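Can You Believe a Photograph?

People like to say that the camera never lies. I don't buy it. A camera can't lie any more than a spoon can, but the person holding it makes a lot of choices, and every one of those choices changes what you think you are looking at.

Take the seaside town of Trovbridge. The visitor guide has a lovely photo of the beach with one family on it and nothing but sand all around them. Go there in July and you will find towels packed together like floor tiles. Did somebody fake the picture? Probably not. Maybe it was taken at 7 in the morning. Maybe the photographer turned away from the crowd. It is a real photo of a real beach, and it still gives you the wrong idea.

Where you stand matters too

Get down on your stomach and photograph a cat, and the cat looks like a lion. Climb a ladder and photograph the same cat, and it looks like a dropped sock. Move in very close and you get fur, but you lose the room. Step back and you get the room, but you can't see the whiskers. So which one is the true picture of the cat? I would say none of them is, all by itself. You need a few, and even then you should ask what is missing.
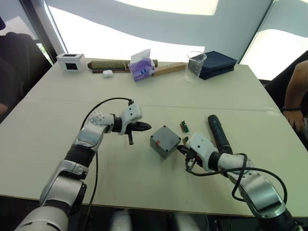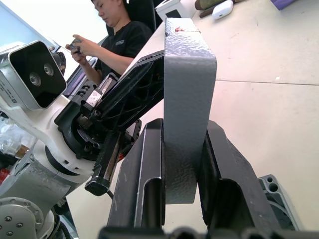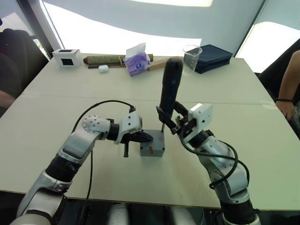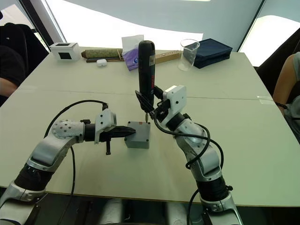
Robot arms at a table. The second picture is the close-up.

What about old photographs?

Old pictures feel extra true, maybe because they are brown and serious. Be careful with those as well. The museum in Pravlow has 700 photos of the town from long ago, and in nearly all of them the people are standing stiffly in their best clothes. It would be easy to decide that everybody back then was grumpy and neat. But having your picture taken was a big event. You dressed up for it, and many people thought a big grin looked silly.

Then there is the Fedoruk album, in the same museum. It has 55 pictures of one farm, and not a single one shows anybody working. Who milked the cows? Somebody did. The camera stayed in its case for that part.

Words can fool you, too

A photo of a boy running could be labeled "Boy wins race" or "Boy late for school." The photo hasn't changed at all, but you have. Try covering the words first. Look at the picture, decide what you really know, and then read what somebody wants you to think.

5 things to ask a photograph

Who took you?
Why did they want a picture of this?
What was just outside the edge?
What happened a minute before?
Who wrote the words underneath, and were they there?

You won't always get answers. Ask anyway.

Next time in Flarkia, our page for nosy readers: why does the burger on the sign look so much bigger than the one in the box?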